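Plusstead Container Glass: notes from the May open day

The Plusstead works opens its hot end to visitors on 2 afternoons a year. The May session started at 1 p.m. and was limited to small groups, each taken along the line in production order from batch house to packing hall. The site makes wide-mouth jars and a short range of sauce bottles, all in clear glass. Colored glass is made elsewhere in the group and was not covered.

Batch house

Sand, soda ash, limestone and cullet arrive by truck and are stored in separate silos. Weighing is automatic. The mixed batch is wetted slightly to hold down dust and to keep the fine and coarse grains from separating on the conveyor. Cullet is added after mixing. The works buys its outside cullet from Wokia, a processor that sorts by color and removes ceramics, stones and metal caps. Ceramic pieces are the main concern at this stage. They do not melt at furnace temperature and come through as hard inclusions, each of which is a likely break point.

Furnace

Visitors see the furnace through a blue viewing glass from a platform at the working end. It is an end-fired regenerative unit. The flame enters from one side for a set period, then reverses, so that the brick chambers on each side alternately take up heat from the exhaust and give it back to the combustion air. We stood through one reversal. The flame dropped out, there was a short pause with only the glow of the melt, and the flame then came up on the opposite side.

The furnace was last rebuilt by Nasrallah, a refractory contractor, and the log sheet pinned at the platform gave its age as 2,981 days. The guide said that wear is tracked mainly at the throat and along the metal line, where the surface of the molten glass meets the sidewall.

Forming

From the forehearth, glass is cut into gobs by water-cooled shears and dropped through chutes into the forming machine. Noise on this floor is high and ear protection is required. Wide-mouth jars are made by press and blow: a plunger presses the gob into a parison, the parison is inverted into the blow mold, and air expands it to the final shape. Swab marks, mold seams and settle waves were each shown on rejected ware laid out on a bench.

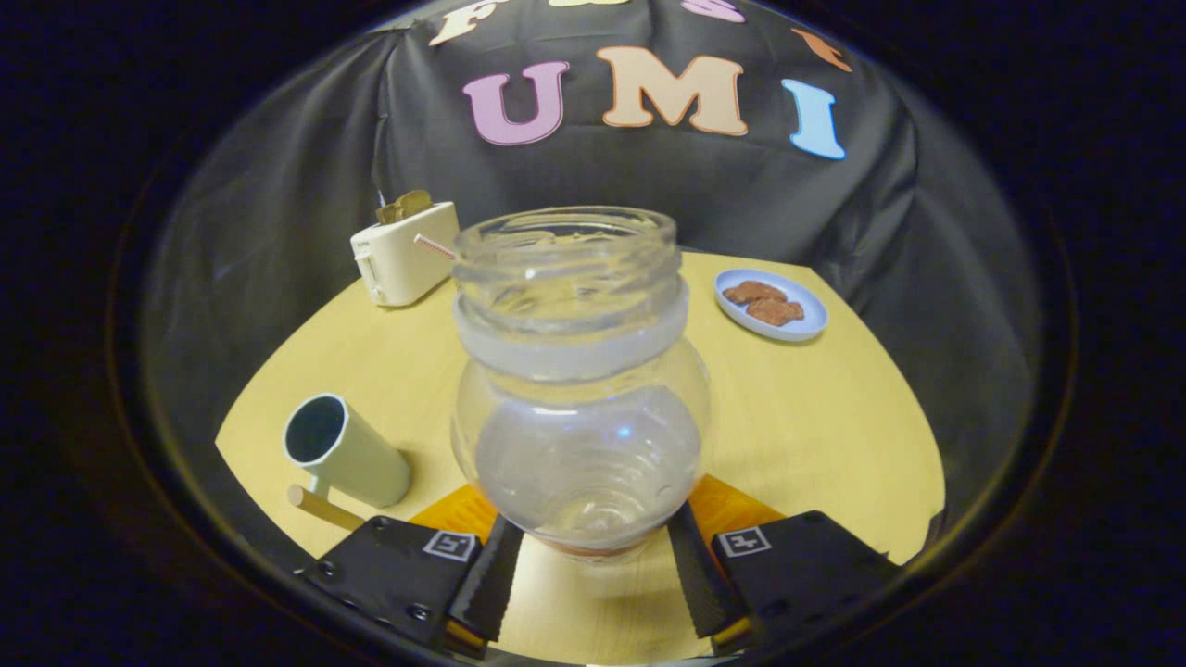 The finish is the trade name for the part of a jar that takes the closure, and it is formed first. It is shaped in the neck ring during pressing and does not change when the body is blown. This is why thread dimensions stay tight even where wall thickness varies lower down. A jar with a wide threaded neck over a rounded, bulging body puts most of its shaping into the blow stage, and the guide used that form to explain how glass thins as it stretches toward the widest point. Weight distribution is adjusted through gob temperature and mold cooling, and a change in either takes some time to show up in the ware.

Annealing and coating

Jars receive a hot-end coating of tin oxide, then travel through the lehr, where they are reheated and cooled at a controlled rate to relieve stress. At the cold end they are sprayed with a polyethylene coating for scratch resistance. Uncoated jars rubbed together by hand grip and squeak. Coated ones slide.

Inspection

The inspection line was supplied by Flillonow and checks for sidewall defects, base defects, cracks in the finish and out-of-round bores. Sample jars with known faults are run through every shift, and all of them have to be rejected before the line is released. Rejected ware drops to a conveyor below the floor and goes back to the batch house as cullet.

Visitor information

Closed shoes are required. Stairs to the furnace platform are steep and there is no elevator. Photography is allowed in the packing hall only. The tour ended at 3:30 p.m. at the gatehouse, where places for the next session can be booked.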